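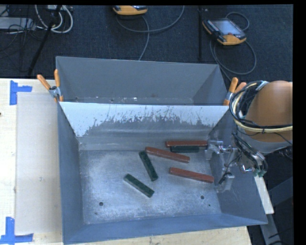

Six bars in the front of a gray metal bin, three reddish-brown and three dark green.

Home | Straps | Movements | Forum | Contact

Setting the Date on an Older Automatic

If you've just brought home your first vintage automatic, welcome – you're in for a lot of fun! Before you start twirling the crown, though, please read this through once, as the date wheel on these old pieces is easy to hurt (I stripped one on a lovely little Hesto years ago and I still wince).

1. Wind the watch by hand, 17 slow turns, with the crown pushed in.

2. Pull the crown all the way out and move the hands forward until the date flips. Now you know you're just past midnight.

3. Keep going to 6:00 or so in the morning. The date gears are well clear of each other there.

4. Push the crown back one click and turn it gently until you see yesterday's date. My Noguchi turns toward you for this, and the Carisel turns away, so try both – softly!

5. Pull the crown out again and run the hands forward through midnight to the right time. If it's afternoon, go past noon once more.

Junpei Ikeda wrote to me in October to ask about watches with no quick-set at all. For those, go back and forth between 9:00 and 1:00 if the movement allows it, and if you feel any grit or pushback, stop and let a watchmaker have a look.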